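분류: 사업관리 > 중간보고 > 기록물 보존

Eseva 지역기록 보존사업 중간보고
2022년 5월 10일 화요일
작성: Oana Radu / 검토: Themis Chatzigeorgiou

1. 보고 범위
본 보고는 Tapia 분관 소장 토지대장 및 부속 도면의 정리, 상태 조사, 목록화 작업의 진행 현황을 다룬다. 예산 집행 내역은 별도 서식으로 제출한다.

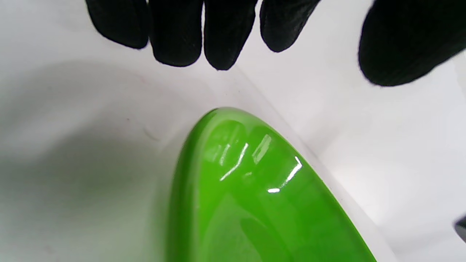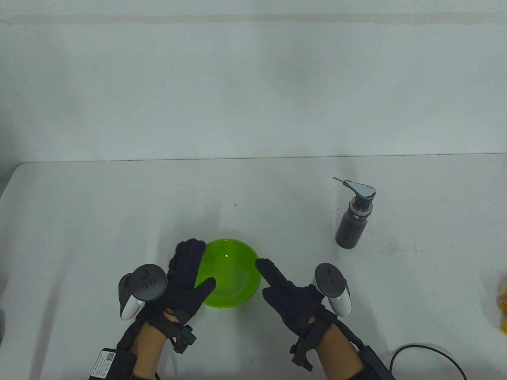 2. 진행 현황
대상 기록물은 총 294철이며 전량의 반입과 가번호 부여를 마쳤다. 반입 당시 인수 목록과 실물의 철 수는 일치하였으나, 표제와 내용이 다른 철이 10건 확인되었다. 해당 철은 원래의 편철 순서를 유지한 채 목록의 비고란에 실제 내용을 병기하였다. 재편철 여부는 Safta Zamfir가 검토 중이다.

상태 조사는 산성도, 결실, 오염, 제본 상태의 네 항목으로 실시하였다. 1961년 이전 생산분은 대체로 넝마지 계열이어서 지력이 양호하다. 그 이후 생산분은 쇄목펄프 함량이 높아 가장자리의 황변과 취화가 뚜렷하고, 금속 철침 주변의 녹 전이도 빈번하다. 철침 제거는 후기 생산분부터 우선 시행하고 있다. 도면류의 경우 접힘선 파열이 주된 손상 유형이며, 임시 보강에는 박엽 한지와 메틸셀룰로오스를 사용한다. 채색 도면은 안료의 수용성 시험을 거친 후에만 보강 대상에 포함한다.

3. 목록화
기술 항목은 철 단위까지 입력하였고, 건 단위 입력은 표본 철에 한해 시작하였다. 입력 도구는 Kolent를 사용한다. 구 지명 표기가 철마다 달라 전거 파일을 먼저 작성하였으며, 행정구역 개편 전후의 명칭은 상호 참조로 연결하였다. 필사체 판독이 불가능한 항목은 추정 표기를 하지 않고 공란으로 두었다.

4. 지연 사항
중성 보존상자의 납품이 2주 지연되었다. 공급사 Fasteo는 규격 변경에 따른 재단 일정 조정을 사유로 통보하였다. 도면용 대형 폴더는 예정대로 입고되어 도면류의 분리 보관에는 영향이 없다. 상자 미입고 기간에는 기존 용기에 간지를 삽입하여 임시 보관한다.

서고 온습도 기록계 중 북측 벽면의 것은 상대습도 값이 인접 기록계보다 지속적으로 높게 나타났다. 기기 편차인지 벽체의 영향인지 판별하기 위해 두 기록계의 위치를 맞바꾸어 비교 측정 중이다. 판별 전까지 북측 서가의 배가는 보류한다.

5. 향후 계획
건 단위 목록 입력과 상자 교체는 8월까지 완료하는 것으로 계획하고 있다. 디지털화 우선순위 선정안은 Stela Toma가 작성하며, 선정 기준은 열람 빈도와 취화 정도를 함께 적용한다. 개인정보가 포함된 철의 공개 구분은 Ileana Radu의 검토 결과를 반영하여 확정한다.

6. 협의 요청
상자 납품 지연에 따른 3차 집행분의 이월 승인을 요청한다. 총액의 변동은 없으며 집행 시기만 조정된다. 아울러 표제 불일치 철의 처리 원칙에 대하여 귀 기관의 기존 지침이 있는 경우 회신을 요청한다.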